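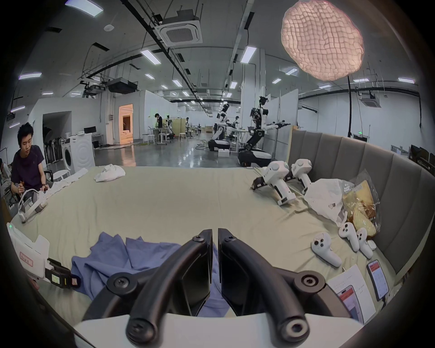

Equipment planning meeting, minutes
September, 2:00 p.m. start

1. Last meeting's minutes
Accepted with one fix. The Zenduvex quote is for hand-held grippers only. Chargers and spare jaw pads are priced separately, and the earlier minutes made it sound as if they were included.

2. Grippers
The request is for 24 more hand-held grippers at 983 dollars each. Several members doubted the number. The case for it assumes every pair is in use all day, and the booking sheet doesn't bear that out. It was also asked why the discount starts at exactly 24. The supplier's rep has been asked twice and has sent a brochure both times.
Decision: no order for now. The Zusau project will send in four weeks of booking records first.

3. Laundry work
Folding and bed tasks stay on the plan through the winter. The Zusau group wants about 200 extra shirts and towels. The meeting felt that washing the present stock more often should be tried before buying any. A plain cotton shirt in a dark color is cheap, but storage is already short.
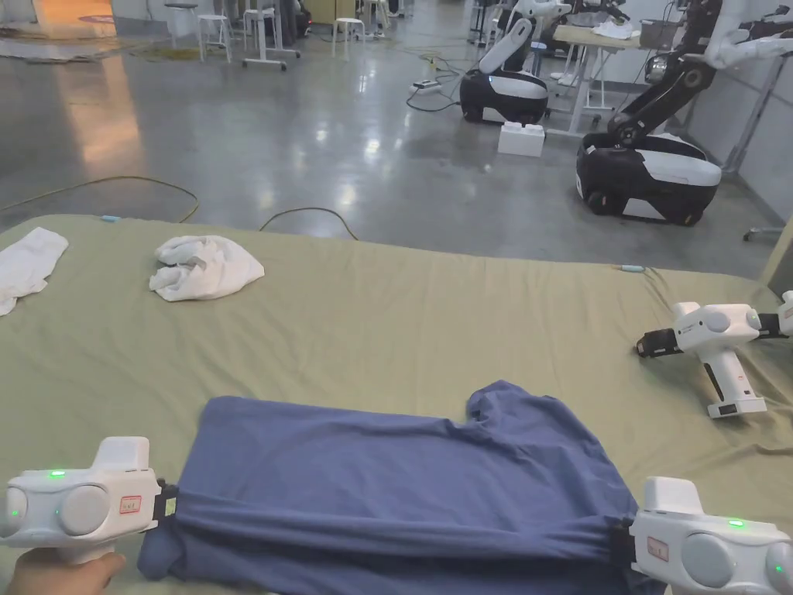
Will the cloth budget come out of the gripper money? It will come out of consumables, and the gripper line stays untouched until the booking records are in.

4. Second mobile arm quote (Wamham)
The quote leaves out shipping, setup and the service plan after year one. The claim that the arm "pays for itself" came with no working. Members recalled hearing the same about the Xiao lift, still waiting on a part. Wamham to be asked for a full price over 3 years, in writing.

5. Cables and power
More floor outlets were asked for again. Facilities wants a drawing before giving a price. No drawing exists.
Action: Zusau group to supply one.

6. Any other business
The request for a bigger storage rack was held over.

Closed 3:10 p.m.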